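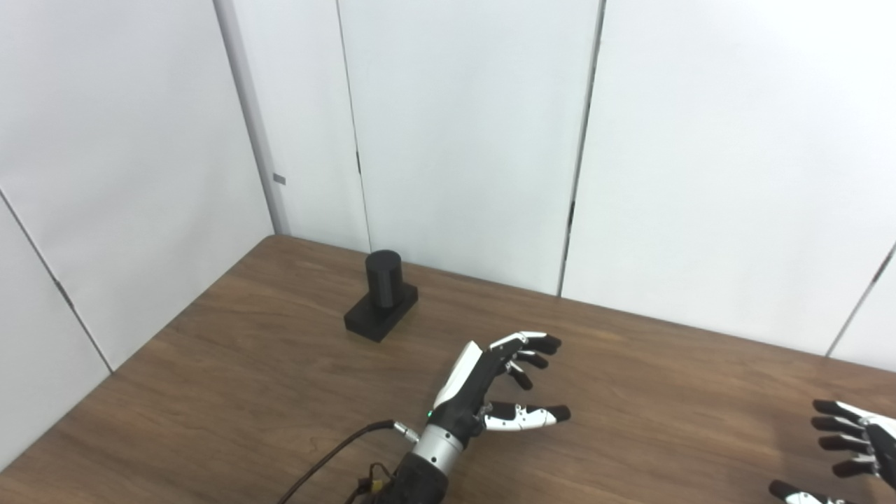

Small Refineries, Big Tanks – Speaker Notes

Filed under: Talks & Presentations / Downstream / Storage and Supply

Opening (keep it short, people have just had coffee)

Good morning, and thanks to Shona Matheson for getting this session onto the program. I asked for 16 minutes and she gave me 16 minutes, so I'm going to move quickly. Questions at the end, please, except if I say something plainly wrong, in which case shout.

I want to talk about storage. I know. Every energy conference has a room full of people talking about new refineries, and then there's a smaller room talking about tanks. I love the smaller room! If you run a fuel terminal, or you buy diesel for a bus fleet or a hospital, the tank is the thing you live with every day.

My case is Dradthorpe. Inland terminal, one rail spur, one product pipeline coming up from the coast. Gasoline, diesel and a little heating oil.

Slide 2 – How Dradthorpe used to work

For years the terminal was run as a pass-through. Product arrived, it sat for as short a time as possible, it went out by truck. On paper that looks great. Stock is money sitting still, and the finance people at Strachan, who own the site, were quite right to want less of it.

The trouble comes when the pipeline goes down. Mention the April outage here. A planned pump station repair ran long and the line was shut for 70 hours. The terminal had planned for a much shorter stop. Diesel went first. The gas stations in town were mostly fine, and the people who got hurt were the farms, right in planting season, all ordering in the same few days.

(Pause. If there are growers in the room, ask for a show of hands on who keeps their own tank. In the last talk it was most of them and it led to a good conversation.)

Slide 3 – The first idea, and why it was dropped

The first proposal was a new tank. Big one, diesel only, on the east side of the site. Everyone liked it. Then the ground survey came back and the east side needed a lot of work before you could put anything heavy on it. Plus the fire water system would have to be extended, plus a new containment wall. The price kept climbing and the date kept sliding.

Don't linger on the cost chart. The numbers are old and someone will want to argue about steel.

Slide 4 – What they did with the tanks they had

My favorite part of the talk! Kenna Tosh was running operations, and she started by asking how much of each tank the terminal really used. There's a bottom layer you can't pump out, and a top section you leave empty for safety. Fair enough, both have to be there. But over time each limit had been padded a little, then padded again by the next supervisor, and the written reasons had been lost.

So they went back through the drawings and the inspection records, tank by tank. They brought in Grukon to check the level gauges and the overfill alarms independently. Two tanks turned out to have working limits well inside what their own safety study allowed. Those limits were reset, with the alarms tested and signed off before a single extra gallon went in.

Say this clearly: no safety margin was cut. The study sets the margin. They removed the extra padding on top of it, and only where the gauges were good enough to support that. If your gauges are old, fix the gauges first.

Slide 5 – Swapping a tank between products

The second change was seasonal. Heating oil demand drops off in spring just as farm diesel picks up, so one of the heating oil tanks now moves to diesel for the growing season. It means draining, cleaning, sampling and a fair bit of paperwork. The crew grumbled the first year. By the second they had it down to a routine, and they had rewritten the checklist themselves – it's much better than the one head office sent.

Someone always asks about contamination. Answer: the lab result comes back before the tank is opened to the loading rack, every time, and the tank stays locked out until then.

Slide 6 – Talking to customers

Tromen handles most of the truck deliveries out of Dradthorpe, and they asked for something very simple, a short note each morning with stock by product and the next pipeline batch. That's all. It costs nothing and it has calmed everything down. Dispatchers used to send trucks early to be safe, which made a line at the rack, which made other dispatchers send trucks early.

I get excited about this one because any terminal could start it tomorrow. You need a spreadsheet and a person willing to be honest in it, including on the bad mornings.

Slide 7 – Where it stands

The new limits took effect on January 1, 2019. There has been one short pipeline stop since then and every diesel order was filled. I don't want to oversell that. It was a mild one, at a quiet time of year, and the old setup might well have coped with it.

The new tank is still on the list. Strachan may build it and I think they probably should, on the west side, once the rail spur is moved. But they can size it properly now, because they know what the existing tanks can hold.

Slide 8 – Things to check at home

Read out, don't rush:
– Find the written reason for each high and low limit. If you can't find one, start there.
– Ask when the gauges were last checked against a hand dip.
– Look at which products peak in different seasons.
– Call your biggest trucking customer and ask what they wish they knew at six in the morning.

Thank Kenna, who is in the second row and will take the hard questions on alarms. Leave slide 8 up during questions. If time is short, skip the seasonal swap and go straight from slide 4 to slide 6.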